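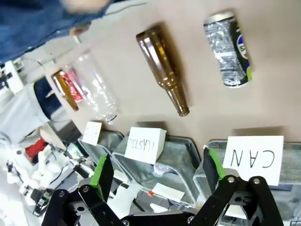
Search this site Enter keywords Go

Planning the equipment budget for a bench-top container sorting cell

Prepared by Esther Nyaga and Veikko Lindqvist, Mikcombe

The procedure covers a single-arm cell that sorts bottles and cans from a table into bins. It assumes the arm has not been bought. If it has, start at Step 2 and treat the payload and reach as fixed.

Step 1. Write the object list before requesting quotes

List every class of container the cell must handle, with maximum diameter, filled and empty mass, and condition on arrival. Crushed cans get their own line. A flattened can presents a different grasp width from an intact one, and a gripper specified only on nominal can diameter may be the wrong purchase. Clear plastic should also be listed separately from coloured plastic, as it affects the camera line in Step 4.

Step 2. Gripper and finger pads

Ask the supplier for stroke, minimum closing force and the price of replacement pads. Pads are a consumable. Budget 3 sets for the first year and enter them under operating costs. Glass and thin aluminium do not tolerate the same closing force, so force control should be a mandatory item in the quote request. Plunis quotes it as an option; confirm that it appears on the order.

Step 3. Arm, mounting and cable management

Reach is measured from the base to the far rim of the farthest bin, with the gripper fitted and the wrist at its working angle. Add 300 mm to the result. Cable routed outside the arm needs slack at the wrist and elbow, and that loop adds to the swept volume. Allow for clips, sleeves and one spare cable.
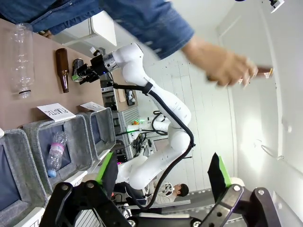
Can held above the bench, with the cable routed outside the arm. Felt bins at the table edge.

Step 4. Cameras

Price a wrist camera and a fixed camera as separate lines. The wrist view is used for the final approach and the fixed view for checking what is on the table. Include brackets, lens covers and a network switch with enough ports for both. Transparent containers should be tested under the lighting at the site before the camera order is placed. Himuno will lend a unit for this purpose if asked in writing.

Step 5. Bins, signs and bench

Soft-sided bins are adequate for trials and cost very little. Handwritten signs are acceptable at this stage. Do not buy moulded bins until the class list has been stable for one full trial period, as bin width sets the bench length. 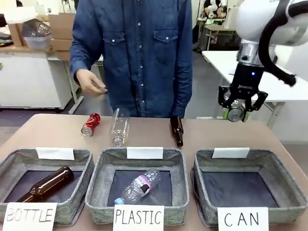 Lahtinen Equipment Planning Notes, No. 2, page 3

A trial layout with one bin each for bottles, plastic and cans is sufficient to establish spacing. Record centre-to-centre distance and rim height, and send both to whoever is quoting the bench.

Step 6. Enter the small items

Our accessories sheet for the Mikcombe cell came to $1,836 before tax. It covered:

- finger pads
- cable sleeves and clips
- camera brackets
- network switch
- trial bins and card stock
- fasteners

None of these lines was in the first draft of the budget. Freight is entered separately, by supplier.

Step 7. Staff time

Enter hours for setup, for placing objects during trials and for clearing bins. Kevser Ağca's template has a row for each. Quotes obtained in April should be renewed before submission if the supplier's validity period has lapsed.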